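Print this article | E-mail this article
12 shares | 3 comments

Woltberg Commodity Exchange

The Woltberg Commodity Exchange is a regional exchange for trading in grain, timber and, in later years, small company shares. It is located in the river town of Woltberg and it serves mainly the farming districts of Prundow and Plulteswood. Among exchanges of its size it is known for keeping the open floor session long after its neighbours moved to electronic trading, and for its unusual rule on the settlement of contracts, called the Grimshaw rule.

Origin

The exchange grew out of a weekly market, where millers from Prundow bought barley and oats from the farmers upstream. In the beginning there were no written contracts. A buyer and a seller agreed on the price by word, and the grain was delivered when the river was open. In dry summers the boats came late, and many disputes followed about who should carry the cost of storage.

To end these disputes, a group of 14 merchants signed a common charter. The charter fixed the size of one lot, the hours of trading and the fee which every member had to pay. It also said that a member who did not deliver twice in one season would lose his seat. The original charter is kept in the town archive, and a copy hangs in the members' room.

Membership

For most of its history the exchange was owned by its members. A seat could be sold or left to a family member, but the buyer needed the approval of the other seat holders. The number of seats was limited to 40 during a long period. This limit made the seats expensive, and it was often criticized by the smaller traders, who had to pay commission to a seat holder for every order.

The limit was removed when the exchange became a company with shares. After the change the number of members rose to 201, including several banks and two farm cooperatives. The old seat holders received shares in the new company, and they kept for 10 years the right to name one director. Some of them sold their shares very early, and they did not profit from the later rise in price.

The Grimshaw rule

The Grimshaw rule takes its name from the Grimshaw warehouse, at which most of the grain was stored. Under the rule, a contract may be settled in cash only if the warehouse confirms that it has no free space. In all other cases the seller must deliver the goods. The purpose was to discourage people from trading in grain which they did not own.

Economists are divided about the effect. Jannik Fuchs, who wrote a history of the exchange, considers that the rule kept prices closer to the real harvest than in the neighbouring markets. His critics answer that the rule also kept away the investors, and that the low volume made prices jump on days with few orders. Fuchs accepts this point in part in the second edition of his book, where he adds a chapter about liquidity.

Share trading

Trading in shares began as a side business. The first companies on the list were a brewery, a barge operator and a maker of farm tools. The requirements were light: a company had to publish its accounts once a year and to have an office in the region. Later the exchange asked for half-yearly accounts, and several companies left the list and did not return.

The share section is today larger than the grain section by value, although grain still has more contracts. Furniture and bedding makers from Plulteswood form the biggest group among the listed firms. Their shares are traded thinly, and their prices usually follow the price of timber with a delay.

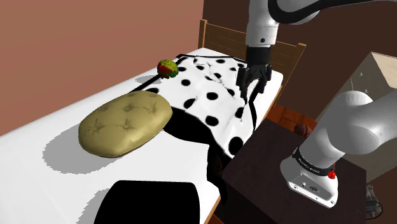

Trading hours and fees

The floor session opens at 10 in the morning and is closed by a bell. Electronic orders are accepted before the opening and matched at the first price. Grain orders have priority over share orders of the same time, a custom from the years when both were handled at one desk.

Fees are charged to both sides of a trade. The fee for grain is fixed for each lot, while the fee for shares depends on the value of the order. Members from Prundow pay a lower storage charge under an old agreement between the two towns, and this agreement is renewed each March.

See also: Grain futures; Mutual ownership; Open outcry

Share this article | Print | E-mail
3 comments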